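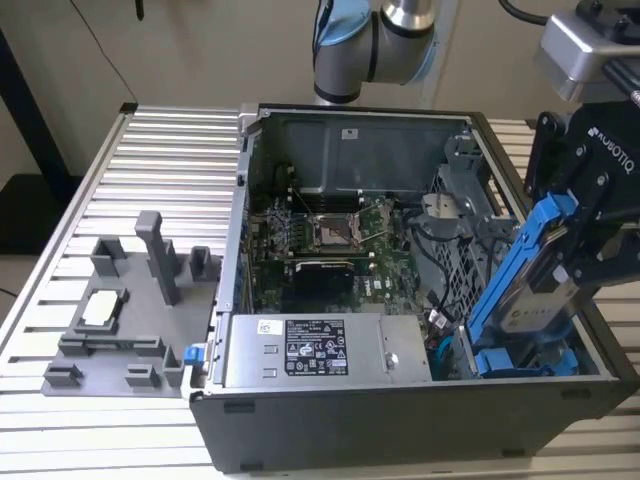

Home Explore Notifications Profile

Trurby Canine Exercise
Thread

1/ Switched the group walks from a paper sheet to a route log in February. Notes on what changed, for other walkers who handle more than a couple of dogs at once.

14 replies 6 reposts 41 likes

2/ Each entry holds start time, route, dogs out, dogs back, surface, and anything eaten off the ground. The last field gets used most.

3/ Route A is the Mahawong loop. Gravel for the first half, then packed dirt. One road crossing, no light. All leads short from the second gate until the far curb.

4/ Route B is Hesmont field. Fenced on three sides, open to the creek. Long lines only. Recall failures there run higher than on A, nearly all at the creek end.

3 replies 9 likes

5/ Group size is capped at 7. I tested 9 for a month with a second handler. Pace dropped, loading took longer, and two dogs started guarding the van door. Back to 7.

6/ Loading order matters more than crate size. Nervous dogs go in first and come out last. Pullers go in last. Changing the order midweek undoes it.

7/ Harness check before the van door opens: two fingers flat under the chest strap, clip tugged once. The Flinilora harness loosens at the left slider after a swim. Recheck it at the creek.

8/ Water: one bowl per 2 dogs, poured at the turnaround, collected before anyone moves. Shared bowls with the full group caused most of the growling in the log.

5 replies 2 reposts 22 likes

9/ The log is at some 3,000 dog-walks now. Next field to add is paw condition on return, scored pass or recheck. Salt on the Mahawong crossing is the reason.

Show more replies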